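# Surface Marks on Shared Study Desks: Condition, Cleaning and Care

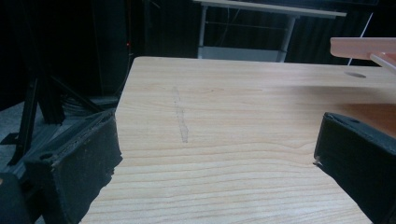 *Figure 1. Desk top with light wood grain, showing a faint grey mark and the small round hole near the far edge.*

Project report submitted by Satish Salian and Kulap Chareonsuk
Furniture and Interiors, second-year group project, Vullholm

## 1. Background

The study rooms at Vullholm are furnished with desks of a single pattern, referred to in the purchasing records as the Villis. The desks are used by students of all years and are not assigned to individuals. Complaints about their appearance were raised at the student forum in November, and the present project was proposed as a response.

The purpose of the project was to establish what kinds of marks are found on the desk tops, which of them can be removed by ordinary cleaning, and what guidance should be given to users and cleaning staff. Structural faults, drawers and chairs were excluded.

## 2. Scope and method

A total of 70 desks were inspected over two floors. Each desk top was examined under the normal room lighting and again with a hand lamp held low at one side. The low lamp was found to be necessary for shallow dents, which could seldom be seen from directly above.

Marks were entered on a record sheet under one of four headings:

- surface deposits (pencil, rubber, shoe or bag scuffs)
- stains (ink, drinks, adhesive)
- scratches and dents
- edge damage, including damage at the cable hole

Where a mark could not be placed with confidence, it was entered as "uncertain" and looked at again by the other member of the group. The position of each mark was noted as front, middle or back, and left, centre or right, as seen from the user's chair.

Cleaning trials were carried out on 18 of the desks. The following steps were applied in order, and work stopped as soon as the mark could no longer be seen:

1. Dry microfibre cloth
2. Cloth dampened with water
3. Cloth dampened with a weak solution of washing-up liquid
4. White vinyl eraser, used lightly along the grain

Solvents and abrasive pads were not used. The estates office had asked that no treatment be applied which might dull the surface.

## 3. Findings

### 3.1 Surface deposits

Surface deposits were the most frequent entry on the record sheets. The mark in Figure 1 is typical of the fainter kind: thin, irregular, and a little wider and darker towards one end. Marks of this sort cross the lines of the grain and are therefore noticed more readily than those which follow it. From appearance alone it was often not possible to separate pencil from a light scuff, and the two were combined in the final count.

Most deposits in the trial group responded to step 3 or step 4. The eraser was effective on pencil but left crumbs, which had to be wiped away before the desk was used again. In a small number of cases a shadow remained when the desk was viewed from the side.

### 3.2 Stains

Ink stains were concentrated at the front of the desk, on the side of the writing hand. Fresh ink could usually be reduced with soapy water. Older ink could not. Rings left by cups were found chiefly at the back right corner and were removed without difficulty at step 2 or step 3.

### 3.3 Scratches and dents

Scratches were short and shallow in most cases. Cleaning had no effect upon them, although it made several of them less obvious by removing dirt that had settled in the groove. Dents were few, and most were grouped near the front edge.

### 3.4 The cable hole

The hole near the far edge was inspected on every desk. Dust and eraser crumbs had collected around the rim on many of them, and it is evident that this area is missed when the desk is wiped in straight strokes. Chipping at the rim was recorded on 2 desks only.

## 4. Limitations

The grain pattern made faint marks hard to judge. Coloured light was a further difficulty: a warm tint on a pale desk top may be mistaken for a stain. The group adopted the practice of looking at any such patch from a second position before recording it. Some early entries were made before this was agreed and may overstate the number of stains.

## 5. Recommendations

It is recommended that:

- desk tops be wiped weekly with a damp cloth and a weak soap solution, following the grain
- the rim of the cable hole be wiped separately
- a white eraser be kept with the cleaning materials on each floor
- desk mats be made available on request to students using ink or craft knives

The group also considered a protective film supplied by Mahawong. A sample was fitted to one desk but had begun to lift at the corners by the end of the project, and further testing would be required before it could be recommended.

The completed record sheets have been deposited with the department under file number 1289.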